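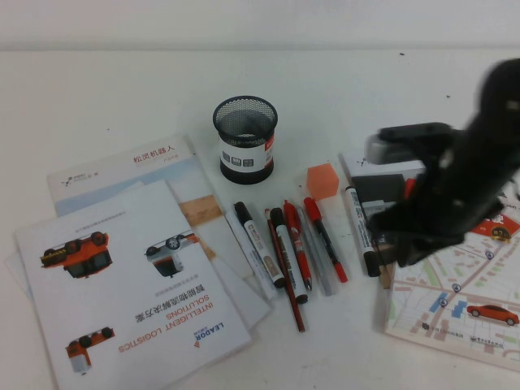
Somebody in the April section asked whether a desk really needs a theory, and whether the credits were refundable. Fair questions, both left open.

Unit 4: Small Things on Flat Surfaces

Reading: the Prener handout, pp. 1-9. Skip the poem.

Pens migrate. A holder can stand empty with seven pens and pencils lying in front of it, and its owner will still tell you he has a system. Brochures get stacked. Maps get folded, usually wrong.

For next time: clear one surface at home. Sort into write, read, and no idea. The third pile may not be the biggest. Markers that have dried out go in the trash, not back in the cup.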